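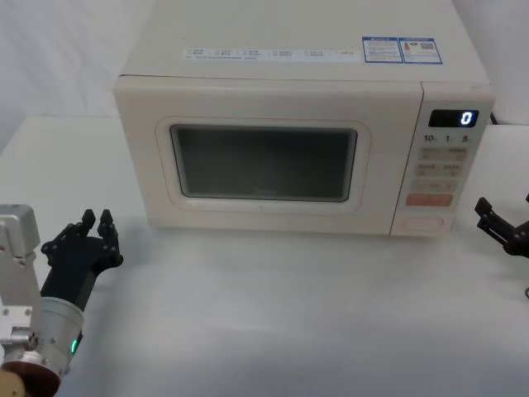
Countertop microwave oven, cream finish, with the door closed and the display showing a single 0.

Tresby opens first release of graded countertop microwave ovens under the Cuta scheme

PONDON, May: Tresby, the household appliance reuse company, has opened its first release of used countertop microwave ovens tested and graded under the Cuta scheme. The release consists of 300 ovens and is available to housing providers, student residences, community kitchens and furnished letting agents. Orders are being taken now and will be fulfilled from the company's depot at Alvarado Yard, Pondon.

Cuta is a bench procedure with a written record. It has been used at Alvarado Yard for kettles and toasters for some time and has now been extended to microwave ovens. The extension covers freestanding countertop models with a side-hinged door and a push-type door release. Built-in models, combination ovens with a grill element and models with a pull handle are outside the current issue of the procedure.

Tresby received 560 countertop ovens during the trial period. Of these, 539 completed the procedure and were given a grade. The remaining 21 were withdrawn at intake or on the bench and sent for materials recovery. The 300 ovens in the first release were taken from the graded stock by model availability, with all three grades represented.

Scope of the procedure

The microwave procedure has eight stages, carried out in a fixed order. An oven that fails a stage does not proceed to the next.

1. Intake and identification. The rating plate is read and the model entered in the stock record. Ovens without a legible rating plate are withdrawn.
2. Mains lead and plug. The lead is inspected along its full length, the plug is opened where its construction permits, and the fuse is checked against the rating plate.
3. Housing. The outer case, feet, vents and fixings are inspected for cracks, missing screws and signs of earlier opening.
4. Door and window. Hinge play, latch engagement, surround, glass and screen are inspected.
5. Cavity. The interior coating, waveguide cover, turntable support and lamp are inspected.
6. Electrical safety and leakage. Earth continuity, insulation and microwave leakage are measured with calibrated instruments.
7. Controls and display. Every button is operated in sequence and the display response recorded.
8. Heating performance and final clean. A measured water load is heated, the temperature rise is compared with the declared output, and the oven is cleaned and labelled.

Results are entered at each stage. The record is attached to the stock number of the oven and supplied to the purchaser with the delivery note.

Controls and display

Controls account for the longest bench time after the heating test. Many of the ovens handled at Alvarado Yard have a membrane or push-button panel arranged vertically to the right of the door, with a digital display at the top, rows of paired buttons below it, a wider button in a contrasting colour and a door release at the foot of the panel. On ovens of this pattern the procedure requires each button to be pressed singly, then held, then pressed in combination with the cancel function. A button that responds only on a second press is recorded as intermittent, and an oven with an intermittent start or cancel control is not released.

The display is checked for missing segments, uneven brightness and flicker. A display with a missing segment may be released at the lowest grade if the time remaining can still be read without ambiguity at every value. Printed legends are also checked. Wear to time-increment legends is common on older ovens, and Tresby supplies a printed key card where a legend has faded but the button beneath it works correctly.

The door release is operated repeatedly with the oven unloaded. The oven must stay still on the bench during this operation. If it moves, the feet are replaced and the stage is repeated.
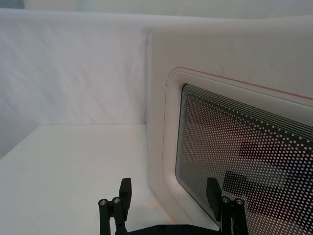
Window and door surround, with the red line along the top edge of the surround and the striped band above the dot pattern.

Door and window

The door stage is the most detailed part of the visual inspection. The inspector works from the outside inwards, beginning with the gap between the door and the case and ending at the screen behind or within the window. The gap must be even on all sides when the door is latched. A door that sits lower at the latch side than at the hinge side is set aside for hinge measurement.

Raised surrounds collect residue at the step between the moulding and the glass, particularly in the upper corners. Residue at this point is removed with a soft brush and a neutral detergent solution. Solvent cleaners are excluded by the procedure, as are abrasive pads and blades. Coloured trim lines are treated as part of the surround and are inspected for lifting and breaks. A break in a trim line is a cosmetic matter and affects the grade only.

The window itself is inspected under two lighting conditions, once with the cavity lamp on and once with it off. With the lamp off, the dot pattern is examined for scratches, chips and areas of loss. With the lamp on, light should pass evenly through the pattern. Any puncture, tear or deformation of the metal screen results in withdrawal, whatever the leakage reading. Screens are not repaired at Alvarado Yard.

Striped or plain border bands at the edge of a window are noted on the record by type. This helps the parts store to match replacement doors, as two doors of otherwise identical appearance may come from different production periods and have different latch spacing. A replacement door is fitted only where the part number matches exactly, and the oven then returns to the start of stage four.

Grades

Three grades are used. All three have passed the same safety and performance stages, and the difference between them is limited to appearance and accessories.

Grade 1: no marks visible at normal working distance; original turntable and support ring present.

Grade 2: light scuffs, smudging that does not respond to cleaning, or slight discolouration of the case; original or matched replacement turntable.

Grade 3: marks readily visible on the case or surround; worn legends; matched replacement turntable; key card supplied where needed.

Case colour is recorded but is not graded. White and cream ovens are described separately in the stock list, and purchasers fitting out several kitchens may request a single colour. Yellowing is assessed by comparing the top of the case with the area beneath the lead wrap or rear spacer, where exposure to light has been lowest.

Adhesive strips and information labels on the top panel are left in place if they are firmly attached and carry operating or safety information. Retail labels are removed at stage eight.

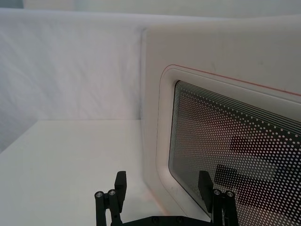 Left side of the appliance front, showing the rounded corner of the housing, the red trim line and the door window.

Surface marks

Scuffs on the upper part of the housing are the most frequent cause of a Grade 2 result. They generally come from items stored on top of the oven or from contact with the underside of a shelf. Gloss and matt mouldings are assessed to the same limits, although marks on a gloss surface are easier to find under the inspection lamp. Inspectors are instructed to view the case from the front, from each side and from above, and to record the least favourable result.

Rounded corners receive a separate check by touch. Hairline cracks in plastic front mouldings tend to begin at the corner nearest the hinge and may not be visible until the door is opened. A crack of any length at a hinge corner leads to withdrawal.

Installation guidance for purchasers

Each oven is supplied with a single-page installation sheet. The oven should stand on a flat, level and dry surface able to bear its weight, with its feet fully supported. Ventilation openings in the sides, rear and top must be kept clear to the distances given in the maker's instructions for the model. The oven should not be placed above a hob or beside a sink.

A blank turntable position is not acceptable in use. Purchasers receiving an oven without a turntable should not operate it and should contact Alvarado Yard with the stock number. The oven must not be run empty for any purpose, including demonstration to tenants.

Purchasers are asked to keep the test record with the property file. The stock number is fixed to the rear of the case beside the rating plate.

Ordering and delivery

Orders may be placed by grade, by case colour or by model. Mixed-grade orders are accepted. Ovens are delivered in reused cartons with moulded pulp corner pieces, with the turntable packed separately inside the cavity. Collection from Alvarado Yard is available by arrangement from 9 am. Cartons and corner pieces may be returned with any later delivery.

All ovens carry a twelve-month return-to-depot warranty covering electrical and mechanical faults. The warranty excludes glass turntables, lamps and marks consistent with the grade at which the oven was sold.

A second release will be drawn from the remaining graded stock. Its model list will be published when the current release closes.

About Tresby

Tresby collects, tests and resupplies small household appliances from its depot at Alvarado Yard, Pondon. The Cuta scheme is its procedure for bench testing and grading. Copies of the current issue for microwave ovens, together with the blank test record, are available from the depot on request.

Ends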